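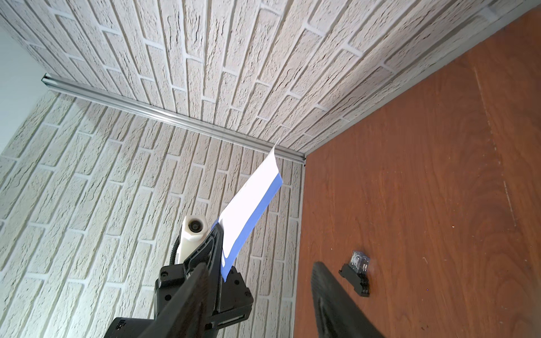 Ticket 900 — Statside cell, card handling
Raised by: Iona Morrison
Assigned to: Ross Cruickshank
Priority: normal
Status: open, waiting on rule change

Reported: cell stops with a grip fault on paper cards. Relays run without fault.

Monday, June 22, 2026
RC: Log shows 26 grip faults, all on cards. The force limit is one value for every part. Cell rules section 4 says each part type needs its own limit, signed off before use. No sign-off found for cards.

RC: Asked Lorna Sutherland whether the limit could be raised for the shift. Refused — section 2, no limit changes with the cell in automatic. Agreed.

RC: Switched to manual, reduced speed, guard closed. Ran 500 cycles on a separate card limit. No faults. Old value restored afterwards.

LS: Test accepted as evidence. Still needed: second signature (Rory Guthrie), entry in the limits table, old table withdrawn from the Flarngate share.

IM: Can we run relays meanwhile?

LS: Yes. Cards stay locked out until the table is issued. Next review in July.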